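Stop Making Us Order From a Phone

Last month I walked into Jomlow, a lunch place I have gone to for years, and there was no menu. There was a square code taped to the table. I asked for a printed menu and was told they had stopped keeping them in October.

I think this is a mistake, and I want to say why without pretending the old way was perfect. Printed menus get sticky. They go out of date. Koen Postma, who owns a sandwich shop two streets over from me, told me he used to spend $1,416 a year on printing, and most of it went to fixing prices. I believe him. Food costs move and paper does not.

But look at what the customer has to do now. You take out your phone, find the camera, wait for the page, close the box asking for your email, and then scroll. A menu that used to fit on two sides of a card is now 13 screens long. By the time you reach the soups you have forgotten the salads. If you are eating with someone else, you both sit there looking down.

My father is in his eighties and has a phone that makes calls. At Jomlow he asked me to read him the choices out loud. I read him four, and he picked one of the four. He has ordered for himself his whole life.

People who sell these systems say they save time. For the kitchen, maybe. Sipho Nkuna waited tables for 30 years and now trains new staff, and he told me the questions have not gone away. Guests still want to know what is in the sauce and whether the fish is any good today. They just ask later, after they have sent the order, and then somebody has to change it.

There is also the matter of what gets kept. When I paid on my phone at a place called Gumede, I had agreed to something 2,000 words long before I got my coffee. I did not read it. I doubt the owner has either.

I hear that guests prefer it, and I would like to know which guests were asked. The places I enjoy going back to have put some thought into the table itself, the cups and trays and what is on the walls. A code on a sticker does nothing for any of that. 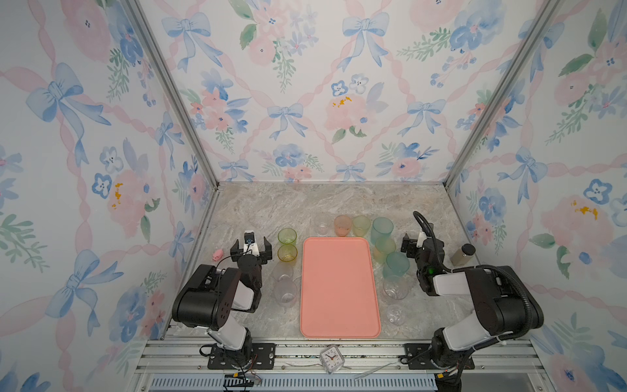 Pastel cups around a salmon-pink tray, with ribbons and roses on the walls.

My request is small. Keep the code for people who like it. Print ten menus on plain paper, leave them by the register, and hand one over when somebody asks. If a price changes, cross it out with a pen. I have never once been offended by a crossed-out price.

Postma went back to paper this fall, one sheet, black ink. He still has the code on the door for takeout, and the line at noon moves about as fast as it did before.

Posted 2023-11-09 in Opinion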